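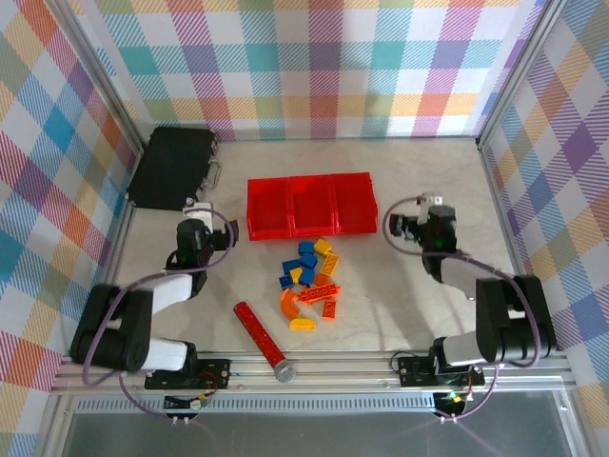
Reference > Household and Workshop > Storage > Joined bins

Search articles... Go

Joined storage bins
27th July, by Slavica Tomić

A joined storage bin is a small plastic container made to connect side by side with others of the same pattern, so that several form a single row. The bins are used for sorting hardware, stationery, craft supplies and the contents of desk drawers or cases. Sellers also call them linking bins, row bins or modular bins. The last name is generous, as most will connect only to bins from the same maker.

Construction

Most are molded in one piece from polypropylene or a similar plastic. The joint is usually a raised rib on one side wall and a matching groove on the other, though some makers use separate clips. Ribbed joints slide together from above, and a bin in the middle of a row can't be lifted out until at least one neighbor is freed. Catalogs tend to leave this out.

Bright red, blue and yellow are the common colors. It is often claimed that color speeds up sorting. This may hold where each color stands for one kind of item, but a row in a single color has to be told apart by position or by label like any other.

Makers and sizes

The Prikmont row bin is often named as the first of its type. The claim rests mainly on the firm's own leaflets, and Mirsad Begović, in his survey of small plastic goods, found an earlier linking tray sold in Horncombe by a shop called Kolev. Neither piece carries a date, and the question is open.

Stendis sells a bin with a nominal length of 200 mm and a width of 100 mm. The figures are taken over the outside of the rim. Inside, the walls taper toward the base, and the usable floor is noticeably smaller. The same catalog gives a load of 450 g per bin without saying whether this applies to a bin standing on a table or one hung from a rail.

Use with cases and bags

Joined bins are often recommended for emptying a briefcase or tool case: the case is laid flat beside the row and the contents are divided into pens, cables, papers and so on. The method works well enough for small hard objects. Papers fit badly in most sizes and end up folded or stood on edge, and a good many users put them back in the case.

Advice to leave one bin free for unsorted items is repeated in nearly every guide. In practice that bin fills first – and it is seldom emptied.

Stability

A joined row is harder to tip sideways than a single bin. Claims that joining also stops the row from sliding are less well supported. Smooth plastic moves easily on a smooth tabletop, and an empty row can shift when one end is bumped. Rubber feet help and are normally sold separately.

See also: Drawer divider, Parts cabinet, Briefcase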